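Irbridge Gripper Pack for the Plutden simulator: a lot of money for two gray fingers

19 August 2020

I have been using Plutden for my own arm projects long enough to know its moods, and I don't buy add-ons for it lightly. The Irbridge pack got past me because of one line on its sales page, the one promising "household grasping without tuning." I tune grippers for a good part of my working life. If somebody has made that go away, I would like to hear about it.

The pack costs $100 and gives you a parallel gripper model, a wrist camera preset, a controller with 12 adjustable settings and a sample kitchen to try it all in. I ran it against the Zieliński gripper, an older free model that most Plutden users will have sitting in a folder somewhere. Both were mounted on the same arm, with the same controller rate and the same objects.

Setup

Installing took longer than the manual says. The pack wants a specific physics build, and it doesn't check for it. You get a gripper that opens and closes nicely and passes straight through everything it touches, with no warning in the log. I found the fix in a forum post from May. For a paid product that should be on page one.

Once that was sorted, the sample kitchen loaded without fuss. It is better looking than most of what ships with Plutden: orange tile, a dark stone counter, a blue shelf with white cups on it. The arm covers itself well too, with seam lines on the white shells and a dark cap on the top joint. The cooktop is another matter. It comes out mostly as thin white outlines, and I couldn't get it to look like anything else. If your project involves putting a pan on a burner, wait for an update.

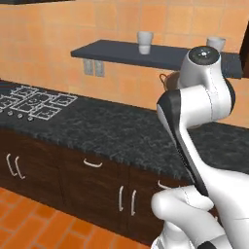 The room camera

The default room view puts the arm on the right, and it is a big arm. In the pose I was using it hid most of the basket at the back of the counter, along with part of one cup. That is a fair test if you are working on occlusion. If you just want to see why a grasp failed, you will be moving the camera before you do anything else, and the pack saves your new position only if you remember to export it by hand. I forgot twice.

I would also have liked a second fixed view from the cooktop end. Zieliński's free package has one. It's ugly, but it's there.

The wrist camera

I expected to dislike the wrist preset and ended up using it more than anything else in the box. It looks out past the fingers, so both tips stay in view along the bottom with the counter stretching away beyond them. Lining up on a target is quick once you trust it.

My complaint is how much of the picture goes to the gripper's own body. With the fingers wide apart you get a flat gray band from one side to the other, and those are pixels you pay for in every single image. You can tilt the camera up, but then you lose the fingertips, and they are the reason for having the view in the first place.

The stone is the other thing to watch. White veins on near-black make a busy background, and the basket's thin, pale handles are faint things to pick out against it. My edge detector hated them. A person has no trouble seeing that the basket is on its side with the opening up and to the right. My software needed a good deal of persuading.
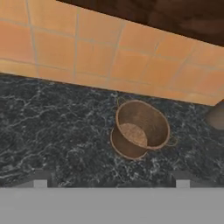

Grasping

So, no tuning? I ran 18 attempts on the basket with each gripper, going for the rim, default settings throughout. Irbridge held on for 12 of them. Zieliński, straight out of the folder, did slightly worse, and after I spent an evening on its friction values I could no longer tell the two apart.

That bothers me. The misses were nearly all the same kind: one finger inside the rim, one outside, and the basket rotating away as they closed. Lowering the closing speed helped a lot. Closing speed is one of those 12 settings, so what I was doing was tuning, whatever the sales page calls it.

Cups were easier, as cups always are. I wouldn't choose a gripper on the strength of a cup.

The controller panel itself is decent. Sliders respond right away, and the force readout is steady – much steadier than Zieliński's, where the number jumps every time contact is made. If you log force data, that may be worth something to you. I log it now and then and could live without it.

Against Nosudetti

A few readers will ask about the Nosudetti hand, so briefly: it has more fingers, it costs more, and it slowed my machine to a crawl. I gave up on it before I had results I would care to print.

Should you buy it?

At half the price I would say yes for the wrist camera and the kitchen. At $100 I'd try the Zieliński model first, put an evening into its friction values, and see what is still bothering you after that. I am keeping my copy, mainly for the force readout and because Irbridge doesn't do refunds.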